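请输入关键词 检索 高级检索

3 评论区中的宗教称谓与纠正行为

3.1 问题的提出

个人博客的评论区长期被视为正文的附属材料。既有研究在处理宗教题材博客时,多以博主的正文为分析单位,评论仅用于估计文章的传播范围。这一做法在正文较长、论证较完整时影响不大,但在短篇随感类博客中会遗漏相当一部分信息。随感类正文往往只有一两段,作者对所涉宗教的名称、派别和礼仪用语并不熟悉,错误的称谓较为常见。针对这些称谓的讨论几乎全部发生在评论区,由读者发起,由其他读者延续,博主本人未必参与。

本节讨论的对象是称谓纠正,即评论者指出正文或他人评论中某一宗教称谓使用不当,并给出或暗示替代形式的言语行为。称谓在此取较宽的含义,包括宗教及教派名称、信徒自称与他称、神职人员头衔、经典名称以及节期名称。对教义内容的反驳不在讨论之列,但两者在实际文本中常相互缠绕,区分标准见3.3节。

选择称谓作为切入点出于两方面考虑。称谓错误在文本层面边界清楚,编码者之间容易取得一致。称谓又与身份直接相关,同一个词在信徒、前信徒和外部读者笔下的含义可能相差很大,纠正者在提出替代形式时,通常会同时表明自己与该宗教的关系。因此,称谓纠正可以作为观察评论者身份呈现方式的窗口。

3.2 语料

语料取自博客托管平台Drasten上公开可见的评论。该平台允许匿名评论,评论按时间先后排列,后期增加了一级嵌套回复功能。我们先以宗教名称及其常见误拼形式为检索词,得到候选博客列表,再由人工逐一排除机构账号、转载账号和以销售为目的的账号,最终保留50个个人博客。保留标准有二:正文由单一作者撰写,且宗教题材并非该博客的唯一题材。后一条标准用于排除以护教或传教为主业的站点,这类站点的评论区有较强的管理,称谓错误往往在发布之前即已修正,与本研究的目标不符。

在上述博客中,共提取含有称谓纠正的评论1572条。提取分两步进行。第一步使用Groma标注工具,对评论文本作关键词与句式匹配,句式包括“应为”“正确的说法是”“没有人这样称呼”等显性形式,以及加引号复述原词后接疑问语气的隐性形式。第二步由编码者通读匹配结果及其前后相邻评论,剔除误报,并补入第一步未能识别的条目。第二步补入的条目以隐性纠正居多,说明单纯依赖句式匹配会系统性地低估较为委婉的纠正方式。

语料的时间分布并不均匀。新闻事件发生后的数日内,相关博客的评论量会迅速上升,随后回落。我们未对这种波动作加权处理,理由在于本节关心的是纠正行为的类型构成,对总量变化不作推断。需要说明的是,部分早期评论已随账号注销而消失,嵌套结构也有残缺。凡无法确定回复对象的评论,一律按时间顺序归入紧邻的上一条可见评论,并在编码表中加注。语料的最后一次核对完成于2018年9月1日,此后平台上的增删不再计入。

3.3 编码方案

编码方案以Murakami早先为宗教类问答社区设计的分类为基础,并根据博客评论的特点作了调整。原方案将纠正分为事实性与规范性两类。事实性纠正认为原称谓所指对象有误,例如把某一教派的名称用于另一教派。规范性纠正则承认指称对象无误,但认为该称谓不为信徒所接受,或带有贬义。试编码阶段发现,相当一部分评论同时具备两种性质,强行二分会使编码者的判断趋于随意。因此我们增设了第三类,称为混合性纠正,并规定只有当评论中分别出现针对指称和针对态度的语句时,方可归入此类。

除纠正类型外,每条评论还就以下变量编码:

(a) 纠正对象,区分博主正文与他人评论;
(b) 纠正者的身份标示,区分自称信徒、自称前信徒、自称其他宗教信徒、自称无信仰者以及无标示;
(c) 替代形式,区分明确给出、间接暗示与未给出;
(d) 语气,区分中性、讽刺与敌意;
(e) 后续反应,区分接受、辩解、反驳与无反应。

语气一项的编码最为困难。讽刺与敌意的界线在书面文本中本就模糊,评论者又常以标点重复、大写或表情符号表达情绪,其含义随平台习惯和年份而异。编码手册为此规定,语气判断须以整条评论为单位,不得仅凭单一词语或符号作出;若评论内部语气前后不一,则以最后一句为准。这一规定有任意之处,但在试编码中明显提高了一致程度。

称谓纠正与教义反驳的区分按如下方式处理。若评论所讨论的内容可以通过替换原文中的一个词或短语得到解决,视为称谓纠正;若替换后争议依然存在,则视为教义反驳。同一评论兼含两者时,仅对称谓纠正部分编码,教义反驳部分另行标记,不进入本节的分析。

编码由Miyuki Murakami与Fidel Bravo独立完成,两人从4月起分批处理全部语料。每批结束后比对结果,分歧条目经讨论达成一致;讨论后仍无法一致者,保留双方编码,并在分析中排除。编码手册在第一批之后作过一次修订,修订前已处理的条目按新手册重新编码。

3.4 纠正类型与身份标示

三类纠正在语料中均有出现,其中以事实性纠正最为常见,规范性纠正次之。事实性纠正多见于评论区的前部,形式简短,常常只写出替代词而不加解释。规范性纠正的位置较为分散,篇幅也较长,多数附有理由,理由的来源包括个人经历、家庭背景、辞典释义和宗教机构的用语习惯。

身份标示与纠正类型之间存在可以观察到的对应关系。自称信徒者较多使用规范性纠正,且倾向于在提出替代形式之前先说明自己的身份,例如“我从小在这个教会长大,我们自己从不用这个词”。此类句式中,身份陈述承担论据的功能,替代形式的正当性由说话者的成员资格担保,不另引外部来源。自称其他宗教信徒者则较少诉诸自身经历,更常引用第三方材料,并伴有缓和语,如“据我所知”“可能有误”。无标示者以事实性纠正为主,语气多为中性。

自称前信徒者的情况较为特殊。他们掌握与信徒相近的内部用语知识,但对规范的态度不一。一部分人沿用原宗教内部的规范,纠正外部读者的误用;另一部分人则有意使用信徒不接受的称谓,并在他人提出纠正时拒绝修改。后一种情形引发的讨论最长,参与者之间的争点也往往从词语本身转移到谁有资格决定词语用法。Bravo在比对记录中将这种现象称为“资格转移”,本文沿用这一名称。

资格转移发生后,原来的称谓问题很少再得到解决。讨论的后半段通常围绕评论者的受洗、改宗或离教经历展开,最初被纠正的词反而不再出现。从编码结果看,触发资格转移的评论多含讽刺语气,中性语气的纠正即使遭到反驳,也较少引向这一方向。不过,语气与身份标示本身相关,现有语料不足以将两者的作用分离。

3.5 后续反应

博主对纠正的反应以无反应居多。这里的无反应仅指评论区中没有可见的回复,不排除博主通过修改正文作出回应。Drasten不提供正文的修订历史,我们只能在少数博客中根据评论引述与现存正文之间的差异,推断正文曾被改动。例如某篇正文现有的教派名称书写正确,而早期评论引述的却是错误形式,并附有纠正。此类条目单独标记为“推定修改”,不与明示接受合并。

在有可见反应的条目中,接受与辩解的比例相近。接受通常为一句简短的致谢,有时附带对错误原因的说明,如输入失误或沿用了所引报道的写法。辩解的形式则较为多样,可以归纳为以下情形:主张该称谓在日常语言中已经通行;主张原文系玩笑或有意为之;承认用词不当,但认为不影响文章要点。以玩笑为由的辩解最容易招致进一步的纠正,后续评论者常常否认原文带有玩笑的标志。

他人评论被纠正时,反应模式有所不同。评论者之间没有博主与读者之间的地位差别,被纠正者既无删除他人评论的权限,也无修改自己评论的功能,因此只能以新评论作出回应。公开回应的比例高于博主,反驳也更为频繁。值得注意的是,第三方介入在这一情境中较为普遍,即由并非纠正者也非被纠正者的读者出面,为其中一方补充材料或要求双方停止争论。要求停止争论的评论极少达到目的,但其出现往往标志着讨论主题即将改变。

为检查上述结果是否依赖于特定平台,我们另从Clumberg平台抽取30篇博文的评论作为对照。该平台要求评论者注册并使用固定名称,评论发布后允许在限定时间内修改。对照语料中事实性纠正同样占多数,身份标示与规范性纠正的对应关系也基本保持。主要差异在于敌意语气较少,且部分被纠正者直接修改了原评论,致使纠正者的评论失去了可见的对象。对照语料的规模有限,这些差异只能视为提示,不宜解释为注册制度的效果。

3.6 与既有解释的比较

关于线上纠正行为,Takeda项目的工作报告提出过一种面子取向的解释,认为公开纠正对被纠正者构成威胁,因而纠正者会尽量采取间接形式。我们的语料仅部分支持这一解释。间接形式确实在规范性纠正中较为集中,但在事实性纠正中,直接给出替代词的情况占优势,且多数未伴随任何缓和语。一种可能的说明是,拼写和名称错误被评论者视为低成本的技术问题,提出纠正无需顾及对方的面子。另一种可能是,匿名条件降低了纠正者对自身形象的关注。两种说明在本语料中无法区分,因为匿名条件适用于几乎所有条目。

面子取向的解释也难以说明身份陈述的前置。若纠正者的首要目标是减轻威胁,则先行宣告自己的成员资格并无必要,甚至可能使被纠正者感到更大压力。将身份陈述理解为一种论据安排更为妥当:在没有共同认可的权威来源时,评论者以亲身归属代替引证。这一理解与自称其他宗教信徒者较多引用第三方材料的观察相符,后者缺少可供援引的成员资格,只能转向外部来源。

上述分析还涉及编码类别本身的局限。身份标示完全依据评论者的自述,无从核实。评论者可能为增强说服力而夸大自己与某一宗教的关系,也可能在不同博客中作出相互矛盾的自述。我们在语料中发现过使用同一署名而身份自述不一致的情况,但匿名平台上的同一署名未必对应同一人,故未作合并或剔除。就本节的目的而言,身份自述是否属实并不影响其在论辩中的功能,但若将结果推广到现实中的宗教群体,则须格外谨慎。

图3 黑色夹爪与小零食袋,下方为浅色木质桌面及圆形编织垫

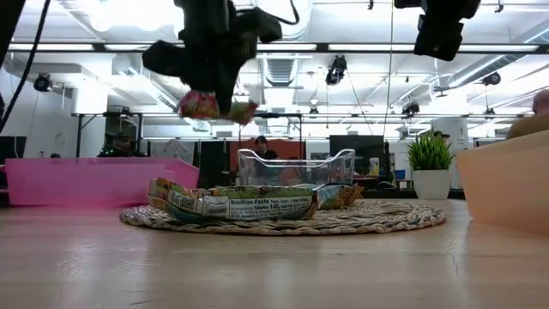 另一项局限来自语言。语料中的评论以英语为主,少量评论夹用其他语言的宗教词汇,其转写形式不统一。同一称谓的不同转写有时被评论者当作错误加以纠正,而编码手册将通行转写之间的互纠归为规范性纠正。若改归事实性纠正,两类之间的差距会进一步扩大,身份标示与类型的对应关系则不受影响。转写问题在节期名称中尤为突出,相关条目的处理细则列于编码手册的附表。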